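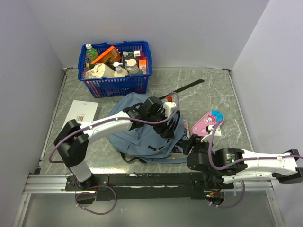
By Madhu Mishra

I want to write a few words in favour of the Skaltano, the two-arm table kit which Taneretti now offers to small firms in Morurbridge. Many people here have already judged it, mostly by its speed, and I think they are judging it with the wrong clock.

The kit is sold for packing work with mixed goods. You have a blue plastic basket full of shopping, with bottles, boxes and a cloth bag together, and you have a backpack lying on the table. For my mother this is a task without thinking. For a machine it is a hard one, and I respect the seller for choosing it for the demonstration. A stiff carton keeps its shape when you touch it. A backpack has folds, a zip with a very small pull, and straps which go where they like.

My colleague Santosh Vashisht does not agree with me. He says that a shop owner pays for finished bags and does not pay for difficult ones. He is right about the owner. But I have read the offer carefully, and it is a rental for 17 weeks with training for the staff, and the price can be discussed again in February.
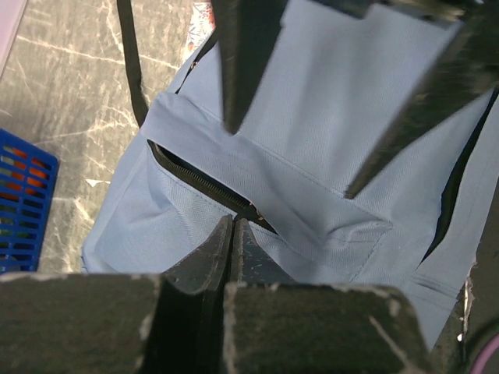
Cloth is also the reason why I would not buy the cheaper version with one arm. When I open my own bag, one hand holds the fabric and the other hand pulls. If I try it with one hand, the whole bag comes with me. I do not see why a machine should be asked to do better than I can.

My complaint is a different one. The manual has 47 pages, and only 9 lines are about what the worker should do when a bag is caught in the fingers. For a product which will stand next to people, this is too little. Văduva, who sell a similar table, give a full chapter to it. I would like Taneretti to write such a chapter before they ask anybody to sign, and I would read it before I looked at the speed again.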